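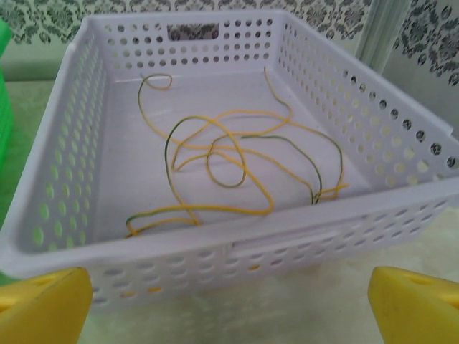 Item 3 work area: basket with loose green and yellow wire, gripper open.

ARM STATION CHECKLIST – HOUSEHOLD AND BENCH CHORES
Site: Husside test room
Inspection date: 2026-09-06
Inspector: Folasade Ugwu
Comments reviewed by: Gwion Probert
Marks used: OK, OBS (observation, work may go on), FAIL (stop until fixed)

Purpose: to decide which chores on the Kurine list may be run with the operator outside the marked line, which need an operator at the stop button, and which should still be done by hand.

1. Emergency stop
1.1 Button within reach of operator's chair. OK
1.2 Arm holds position after stop, no drop. OK
1.3 Restart needs a second key press. OK
Comment: Stop tested with the arm raised and with the arm low. Same result.

2. Gripper
2.1 Fingers close evenly. OK
2.2 Fasteners tight. OBS
Comment: One fastener took a quarter turn. Mark it with paint pen and check again at the next inspection.
2.3 Closing force within the limit on the Bowen sheet. OK
2.4 Hours since last finger change recorded. OBS
Comment: The log gives 2,254 cycles. Change is due at 2,000. Landeg has spare fingers and will fit them before the next long run.

3. Loose wire, pick from basket
3.1 Basket stays put when the fingers touch the rim. OBS
3.2 Wire picked in one grasp. FAIL
3.3 Wire released without snagging. OBS
Comment: 132 attempts on the log, 105 ended with wire in the fingers. Many of those brought up the whole tangle when the task sheet asks for one end. A person does this by feel and does not think about it. The arm pulls on whatever it has and cannot tell a free strand from a trapped one. Leave on the "by hand" list.
Comment (Probert): Agree with FAIL. Would accept a retest if the sheet is changed to "move all wire to second container." That is a different chore and should have its own line.

4. Rigid items, pick and sort
4.1 Cups, upright. OK
4.2 Cups, on their side. OBS
4.3 Boxed screws, full. OK
4.4 Boxed screws, open lid. FAIL
Comment: Lid catches on the left finger. Spill on two runs. Operator at the button for 4.2, by hand for 4.4.

5. Table surface and cables
5.1 Work surface clean before run. OK
5.2 Glare checked from the gripper camera. OBS
5.3 Gripper cables clear of the finger joint through full travel. OBS
5.4 Slack does not reach the table edge. OK
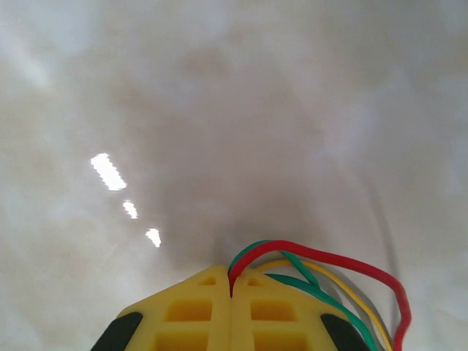

Can the arm wipe down a table without a person watching?
Only for dry dusting on a cleared table. Wet wiping still needs an operator at the stop button, and anything sticky is quicker by hand.

Comment on 5.2: The polished table gives back the ceiling lights as bright spots. The Arnulum software took a spot for an object on one earlier run and closed on it. Try a matte mat before changing the lights.
Comment on 5.3: No pinch found. Add a visual check after every tool change.

6. Cloth and soft goods
6.1 Hand towel, flat, fold once. OK
6.2 Hand towel, crumpled, fold once. FAIL
6.3 Socks, pair and place. Not tested.
Comment: The flat towel is a fair result, but towels do not come out of a dryer flat. Until 6.2 passes, 6.1 should not be reported as "can fold laundry."

7. Operator
7.1 Trained person signed on. OK (Trefor Gough)
7.2 Hair and sleeves secured. OK
7.3 Hands outside marked line while arm is live. OBS
Comment: Operator reached in to straighten a cup without stopping the arm. Spoken to at the time. Repeat of this will be marked FAIL.

Result
Outside the line: 4.1, 4.3, 6.1, dry dusting.
Operator at button: 4.2, wet wiping.
By hand: 3.2, 4.4, 6.2.

Open actions
Fit new fingers – Landeg
Matte mat for table – Gough
Rewrite task sheet for wire, two separate lines – Ugwu
Test 6.3 – Craddock, by November

Copy to Rhiannon Craddock. Keep with the station log.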